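### 3.2 Shared desks and storage

The second office differed from the first in that it had no fixed storage. Staff at Roveck shared long desks, and items without a place on them were kept along the walls. Of the 941 survey comments, 11 dealt with boxes on the floor (Verstraete, 2025).

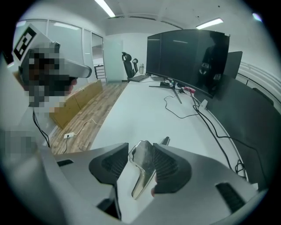

**Figure 2.** Shared white desk with monitors; cardboard boxes in a row by the glass partitions.

Cables were the other common concern. Respondents favoured a tray under the desk, but few wished to give up legroom for it. Labelled shelving was trialled in September, and its effect on floor storage is reported in Section 4. Desk allocation remained unchanged during the trial, and no monitors were moved.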